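Mug tree or hooks under the shelf? (small kitchen, please settle this)

Posted in: Kitchens & Storage
7 replies

gridcombe_gal
OK so we have one cabinet for dishes and the mugs are eating it alive. I picked up a wooden mug tree, one pole on a round base with pegs sticking out, and I love it!! My husband says it's clutter on legs (it has no legs, but whatever) and wants hooks screwed in under the shelf.
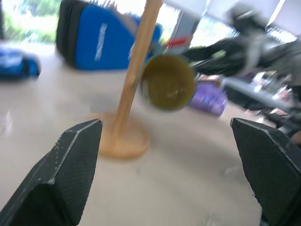

My main worry is tipping. If you load one side first, does the whole thing go over? The heavier mugs are the ones we use every day, so they'd be going on and off all morning.

Ullik
Hooks. I had a tree for years and the bottom pegs were useless for anything with a big handle.

mahlet_gidey
Disagree with Ullik, sorry! Mine has been next to the kettle forever and it's never gone over. Heavy mugs low, light ones up top, and hang them across from each other. You stop thinking about it after a week.

worku77
How heavy are we talking? I put my biggest mug on the kitchen scale just now and it's 400 grams empty. Two of those on the same side of a cheap tree and I'd be nervous.

gridcombe_gal
Ha, I don't own a scale. They're regular coffee mugs, nothing giant.

Ullik
Then it'll probably stay up, fine. It still collects dust. Mugs hanging out in the open next to a stove get that sticky film, and I'm not washing a mug before I use it.

Grethe Hauksdóttir
Who keeps it next to the stove though?? Put it by the sink. I stuck felt pads under mine so it doesn't scratch the table, and they stop it sliding when you yank a mug off half asleep (me, 6 a.m., every day).

worku77
Felt slides on my counter. Try the little rubber dots instead.

gridcombe_gal
Rubber dots, got it. Going with the tree for now, and he can have his hooks for the measuring cups. Does anybody know if the dots peel off clean later, or do they leave gunk on the wood?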